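From: Elin Griffiths
To: Stekholm Building Users list
Subject: Re: Floor resealing and the July storage deadline

> Could the office confirm whether the resealing work includes the
> ground floor corridor, and whether items kept in the Ellis store
> need to be moved before it starts? We have 56 boxes of printed
> reports there and would need some notice.
>
> Yufang Jin

Dear Yufang, dear all,

Thank you for the message. The corridor is included. The contractor, Allico, will begin at the north entrance and work toward the loading door, and the corridor will be closed from 6 p.m. until 7 a.m. on each night of the work.

The Ellis store is not part of this contract. Boxes on shelves may stay where they are. Anything standing on the floor within reach of the door should be moved back before the end of June, as the door will be propped open for ventilation.

Room 133 will be done in a second stage, together with the stairwell. The total area is 1,255 square feet, and the cost to be shared among tenants is nearly $2,000. Shares will follow the usual floor area formula and will appear on the August statement - no separate invoice will be sent.

Tenants who wish to have a bare concrete floor left unsealed should write to me by the middle of June. Requests received later will be passed to Allico but cannot be guaranteed.

Regards,
Elin Griffiths
Building Office, Biruneo House
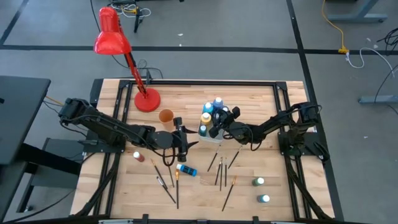 Butcher-block worktable on gray concrete floor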